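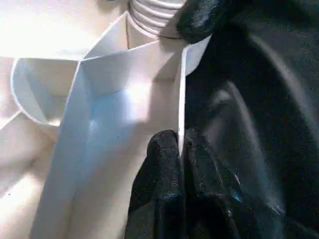

Wavurby, 1 April 2020

The archive is shut, so I'm home with the scans I took in December, which I named things like "letter", "letter new" and "letter new REAL". Let's do a thread on friendship societies and how they went about making friends.

The setup: in the sixties, Wavurby had a Society for Cultural Relations with Drakemell. Drakemell had a matching society for relations with Wavurby. Each was officially a spontaneous growth of public feeling. Both had their stationery printed by the same firm in the same week.

Drakemell was on the other side of the Cold War, technically. It was also a small port that wanted to sell us canned fish. Historians of foreign policy like the first fact. The files are mostly the second one wearing a nice tie.

I have 397 pages of correspondence. The word "friendship" is on nearly all of them. The word "invoice" is catching up.

First big project: a book exchange. Wavurby sent a crate of novels and a history of local bridges. Drakemell sent back a crate of speeches by its minister of fisheries, bound in green. Everyone wrote to say how moved they were.

The speeches are still in the Wavurby library. I have handled them. The pages of the third volume had never been cut, so the city was moved from a distance.

Then came the choir tour, and this is where the file gets good. Drakemell offered a choir. Wavurby said yes please, how many singers? It took 18 letters to get an answer.

The answer was eight. Plus two "music advisers" who, per the program, did not sing, play, conduct or turn pages. One of them asked to see the harbor twice.

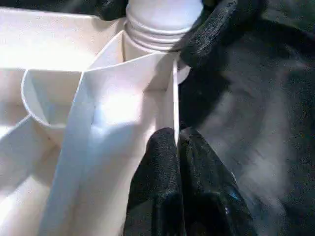

Wavurby's own foreign office wrote to ask whether the advisers might be up to something. The society's secretary wrote back that one had a bad cold and the other had bought a great many socks. I believe this is the finest intelligence report in the collection.

The usual reading of these societies is that they were fronts. My old teacher Muthoni Kimaro used to push back on that in seminar: fine, it's a front, now tell me who unlocked the building and made the soup. I wrote it down and then ignored it for a decade.

She was right, annoyingly. Take the language classes. The treaty people wanted a chair at the university, with a plaque. What they got was a room over a shoe store where dock workers learned to say "Where do I sign" and "This crate is broken" in Drakemell's language.

Those classes ran for years after the official budget was cut. The plaque was paid for out of the last of it. I have the receipt. I do not have the plaque, and neither does the university, which has asked me to stop calling.

Also in the file: the Ronow affair. Ronow was a painter from Drakemell whose show was meant to open here with full honors. Between the invitation and the opening he fell out of favor at home, so the catalog went out with his name covered by a paper strip.

The strip was glued on with something very weak. By the time the guests sat down it had come off most of the copies. The official letter of regret blames the humidity. It is signed by both societies, which was more cooperation than they'd managed on the choir.

A reply already in my inbox asks if any of this changed policy. A little. The fish agreement got renewed and the text borrows a full paragraph from the choir program, including the part about "voices raised in harmony". Somebody was in a hurry.
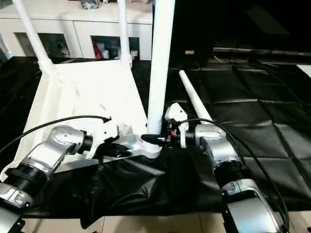

For people who want to read more: Mwende Lyimo has a very good chapter on the Drakemell side, using the papers in the Ndung'u collection. She found the other half of my choir letters. Hers are ruder.

For example, my side has a gracious note thanking Drakemell for its patience over the hotel. Her side has the same note with "what patience" written in the margin, underlined hard enough to go through.

We've been trading scans all week, and putting the two halves together is the most fun I've had with footnotes. Several letters I took for replies turn out to be answers to entirely different letters. Two years of warm diplomatic understanding may have been a filing problem.

Things I'm still missing: the minutes for the final season, anything at all from the advisers, and a photo of the choir. If your grandmother in Wavurby put up a baritone, please look in the attic and write to me.

Will post the sock letter tomorrow once I work out which "letter new" it is.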